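Skollden Community Laundry and Shower Program
Progress report to the Ugwu Foundation
2 September 2018

What a half-year it's been! Since the doors opened in March we've washed 466 loads for people sleeping rough or in short-stay rooms near Rusell Street, and the mornings are now so busy that we've stretched opening hours to 1 pm. Your grant paid for the plumbing, the hot water unit and the first lot of detergent, and all of it is in use every day we open.

The showers came on line later than we'd planned. Council wanted a second floor drain before sign-off, so we lost 31 days there, but the extra drain has made mopping out a breeze and I'd do it the same way again.
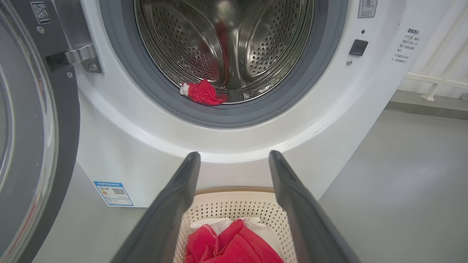

Cotalitz Neighbourhood House has been a terrific partner. They send people over with a referral slip, we send people back for breakfast (the toasties are very popular), and between us we've got 7 regulars onto the housing waitlist who hadn't been on anyone's books before. We're thrilled about that one.

Spending is on track. Power is higher than budgeted and water a bit lower, so the two nearly cancel out. The line for signage hasn't been touched yet and we'd like your okay to move it across to towels. We started with 100 and they wander off, as towels do.

Next up: a Saturday session, a proper lock-up cupboard for bags, and flu shots with the Rusell clinic if we can settle on a date. Full accounts are attached.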